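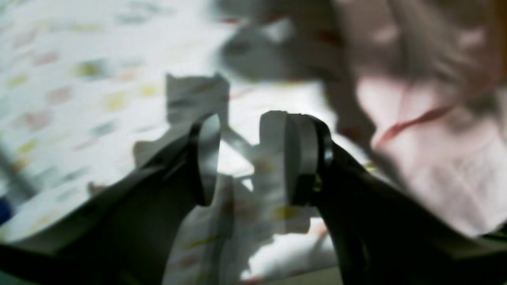
Can a mattress be too old? Ask the people who sell them and the answer is always yes

Nov 21, 2025

The man who has repaired mattresses in Gascombe for most of his working life would rather not have his name in print. He sells nothing new, he says, and the stores that do have long memories. We met in his workshop behind the old feed store, where I had come with a question I expected him to enjoy: does a mattress really need to be replaced every 7 years?

"Says who?" he asked.

Says the leaflet from Hurnerow, for one. The chain puts it through my door every December, and every December it tells me that the bed I sleep in is past its best. I read him the line about "the accepted life of a modern mattress."

"Accepted by the person who wrote the leaflet," he said. "I've opened up mattresses older than my kids that were fine inside. I've opened up 3-year-old ones that were mush. You tell me what the number means."

I told him I didn't know, and I still don't. I wrote to Hurnerow before this interview and asked where the figure came from. The reply thanked me for my interest in better sleep and gave me a discount code.

He isn't much kinder to his own side of the business. When I asked whether repair was always the better choice, he shook his head before I had finished.

"No. If the foam has broken down, it's broken down. I can put a new cover on it and take your money, and you'll have a nice cover on a bad bed. There are people in my trade who'll do that all day."

What about springs? The Oda range, which Hurnerow sells at the top of its price list, is advertised as having 3000 of them. I had been told by a salesman that more springs meant better support. I wanted to know if that was true.

"Up to a point, and he won't tell you where the point is," the repairer said. "They can be little things, thinner than you'd think, stacked in layers. You count every one in every layer and you get a big number for the tag. Next year somebody will come out with 3001 and that'll be the one to have."

He has worked on a few of the Oda beds and calls them "decent, for what they are." What they are, in his view, is a good mattress with an expensive story attached. He would not say what he thought a fair price would be. I tried more than once.

I should say that I had doubts about him as well. A man who makes his living from old mattresses has every reason to tell you that yours has some life left. I put this to him and he took it well enough.

"Sure. Don't believe me either. Go home, strip the bed and lie on the floor for a minute. Then lie on the bed. If the floor's better, you've got your answer and it didn't cost you anything."

I pointed out that this was not much of a test. He agreed, but said it was a fairer one than lying down in a store with your shoes on while somebody stands over you holding a clipboard.

We moved on to toppers, which he dislikes, and to turning, which he thinks is the one piece of standard advice worth keeping. Many newer mattresses are built with a single sleeping side and can only be spun from head to foot. He regards this as a step backward sold as a convenience.

"They took away half the mattress and told you it was less work," he said. "And people said thank you."

Is that fair? A one-sided mattress can put all its padding where the sleeper is, and Erico, the small maker two towns over, told me by phone that its customers never turned the old kind anyway. The repairer had heard that one before.

"Maybe they didn't. I don't turn mine as often as I should. But I could if I wanted to."

On dust mites he was brief. He has seen the magnified pictures in the ads and thinks they are meant to scare people. He would like bedding washed more often and bedrooms aired in the morning, and beyond that he claims no knowledge. "I fix seams," he said. "Ask a doctor." It was the only time that afternoon I heard anyone connected with beds admit that a question was outside their line of work.

Before I left I asked how old his own mattress was. He thought about it for a while – long enough that I began to suspect a sales pitch – and said he had bought it secondhand and had never asked.

My own is somewhere past the Hurnerow limit. I did the floor test that night. The bed was better, though not by as much as I had hoped, and the discount code is still in my inbox.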